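Vimau Help Desk
Ticket 1758
Subject: Haze on white tiles + one panel that buzzes
Product: Plarell floor kit (white, dark grout), Fluritz wall panels (dark teal)
Opened by: Manee Ruangrit
Opened: 06/06/2020
Status: Closed

Manee Ruangrit wrote:

Hi there! So I've got two problems and I'm putting them both in one ticket, which your form told me not to do, sorry. They're in the same little tiled bay and I have a feeling they might be related.

First one. I laid the Plarell white square tiles and grouted them with the dark grout from the kit. Loved it for one evening. The next morning there was a gray film over the tiles, worst toward the back, and it makes the whole floor look like somebody wiped it with a dirty sock. I've mopped it with plain water, then water with dish soap, then plain water again. It goes away completely while the floor is wet and comes right back as it dries. I also scrubbed one tile with a kitchen sponge (the soft side, don't worry) and couldn't tell any difference from the one beside it.

Second one. One of the Fluritz panels buzzes. It's the back one, the teal with the pale pink line flowers and the gold oval up top. If I close a door anywhere nearby, or even walk past in heavy shoes, I get this thin little rattle like a fly in a lampshade. The side panels are quiet. I've pushed on it in all the places I can reach and the rattle stops as long as I'm pushing, then starts again.

What I've tried so far, for the panel:
- tightened the screws in the pink-beige frame, top and bottom
- folded paper stuffed down behind the lower edge (helped for a day)
- swore at it

I'd really rather not take the panel off, because it was a pain to get the pattern sitting straight and I don't trust myself to do it twice. Also, is the haze permanent? Please say no.

Thulani Steyn wrote:

Hi Manee, thanks for the detail. The haze isn't permanent. Before we go further, can you tell me which cleaner you've been using other than dish soap, how long you waited before the final wipe when you grouted, and whether the back panel touches the tile along its bottom edge? Please don't use vinegar in the meantime, it can fade the dark grout.

Manee Ruangrit wrote:

Oh good, no vinegar has been used. I was this close though, my sister swears by it.

Only dish soap, the lemon kind. For the wipe, the leaflet said to go over it once it was firm, and I got a phone call. I looked up the call afterward and it was 47 minutes long. So, yeah. By the time I got back it was more than firm. I did wipe, but with the same bucket of water I'd been using since the start, and it was pretty much black by then.

As for the panel touching the tile, I lay down on my stomach with a flashlight. On the left I can slide a playing card under it. In the middle and to the right the card won't go in, so it's sitting right on the floor. Is that bad? I thought snug was what we wanted.

Thulani Steyn wrote:

Snug is the problem, I'm afraid. The panel should hang in its frame with a 2 mm gap under it. When it rests on the tile it bows very slightly and picks up every vibration from the floor. You don't have to take it off. Loosen the screws along the top half a turn, lift the panel from below with something thin and flat until the card slides all the way across, then tighten again starting from the middle.

For the haze, use the Bansal grout film remover, diluted as on the bottle. Test one tile in a corner. Leave it on for the shorter time given, agitate with a white pad, and change your rinse water often.

Manee Ruangrit wrote:

Okay, ordered the Bansal stuff. While I wait I did the panel, and I want to report on it properly because I'm a bit proud.

Half a turn wasn't enough, it was more like a full turn on the right side before anything moved. I used a plastic paint scraper to lift and two more playing cards as spacers. Then I tightened from the middle outward like you said. The gold oval ended up very slightly higher than before, which I can live with, and the flowers still look fine next to the feathery leaves on the right wall. Stomped around. Slammed the door. Not a peep!

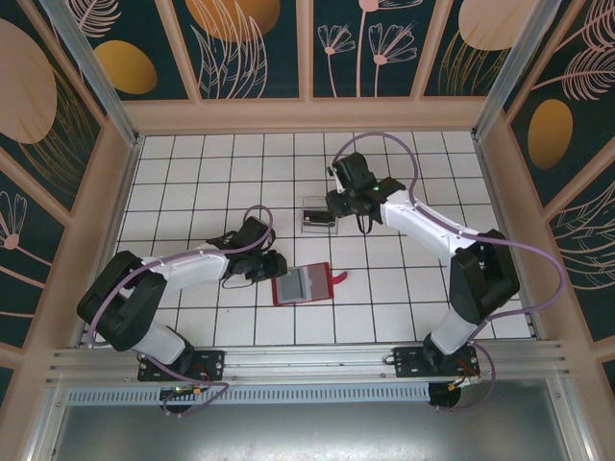
The floor took me longer, partly because the bottle got here a few days late and partly because I'm now scared of anything that has to be wiped off on time. I turned my phone off for it. The corner tile came up nicely on the first go, so I went ahead with the rest, a few tiles at a time, starting at the back and working toward myself so I wouldn't be kneeling in it. I changed the water so often that I wore a path to the sink.

Most of it is gone. I do have a couple of questions left over:

1. There's one stretch where the dark lines dried lighter than the rest, a kind of charcoal instead of nearly black. Did I take color out of the grout?

2. My red tray lives on that floor and it rocks a tiny bit if I set it down across a grout line in one particular spot. If I move it over by half a tile it sits flat. Is that me laying the tiles badly, or is it normal?

3. Can I use the Bansal again if the film comes back, or is it a one-time thing?

Thulani Steyn wrote:

Great news on the panel. In order:

1. Probably not. Lighter lines are usually leftover residue or uneven drying. Give it another week. If it's still lighter, the Plarell grout pen in the darkest shade will cover it.
2. One tile edge is a touch higher than its neighbor. Run a straightedge over it. If you can't catch a fingernail on the edge, it's within what we'd expect for this kit.
3. You can repeat it once. After that I'd stop and send us the details.

Manee Ruangrit wrote:

Ruler says one corner is high, fingernail says it's fine, so I'm going with the fingernail. I've just shifted the tray's spot instead.

The lighter lines have mostly evened out by themselves. There's one bit toward the right that I still notice, so I got the pen, and now that bit is slightly darker than everything else, ha. I'll leave it alone before I end up coloring in the entire floor.

No film so far and I've mopped twice since. You can close this one. Could you pass along to whoever writes the Plarell leaflet that the part about wiping should be in bigger letters? It's on the back, under the warranty address, and I only found it after I'd finished.

Thulani Steyn wrote:

Passed along to the Plarell team. Closing the ticket now. If the rattle returns, reply here within 33 days and it'll reopen with all your notes attached.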